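Skendthorpe council puts ward map back on the table after packed hearing

3 Comments

I have sat through a lot of council meetings in Skendthorpe, and I can tell you the December one had more folding chairs than any of them. They ran out before seven, so I watched the first hour leaning on a radiator (my coat still smells like hot dust).

The item everyone came for was the proposal to shrink the city council from nine seats to 6 and redraw the wards to match. Under the draft, the Flinis neighborhood would be split down Fujimoto Avenue, with the north side going in with the new subdivisions and the south side joining downtown. If you live in Flinis, you already know how that went over!

Chaimae Sqalli has represented the area for two terms and would lose her ward under the plan. She told the council she wasn't there to save her own seat. "I can run anywhere," she said. "My neighbors shouldn't have to learn a new ward every time somebody wants a tidier map." That got a big round of applause, and then a reminder from the chair about applause, and then some more applause.

In all, 41 people signed up to speak. I stayed for every one of them, and most were against the split, though a fair number liked the idea of a smaller council. One man from the west side said he'd called three different members about a drainage ditch and been sent around in a circle. He'd rather have one person to be mad at, he said. I kind of see his point.

The map itself was drawn up by Zandenex, a consulting firm the city hired last spring. Their rep said each new ward would come within 1,000 residents of the others, and that keeping Flinis whole would leave one ward about that much too big. Sqalli asked whether they had tried shifting the line at the rail yard instead. They had not. There was a long quiet moment after that one.

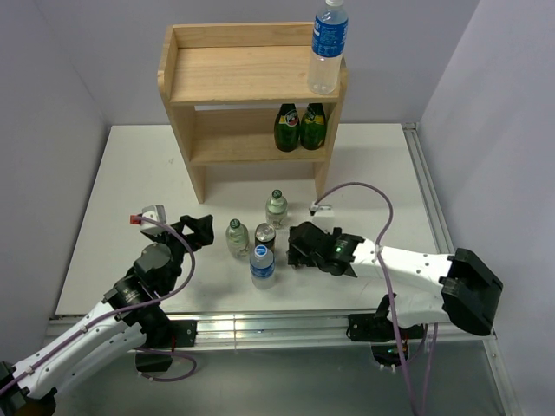
Petitions against the split have been going around since early fall, and organizers say they now have 3,000 signatures, which they handed to the city clerk in two banker's boxes. I signed mine at a kitchen table in Flinis, where the hostess was also clearing out her pantry and had opinions about storage as well as wards. She wanted a little two-tier shelf in light wood, like the one in the photo with the tall clear plastic bottle standing on the upper board, and we spent longer on that than on the rail yard.

A little before eleven the council voted to send the map back to Zandenex and ask for two alternatives, at least one of them with Flinis in one piece. Any change to the number of seats would still have to go on the ballot. The new drafts will be posted at city hall and the library before the next hearing, and speaker sign-up opens an hour before the meeting starts.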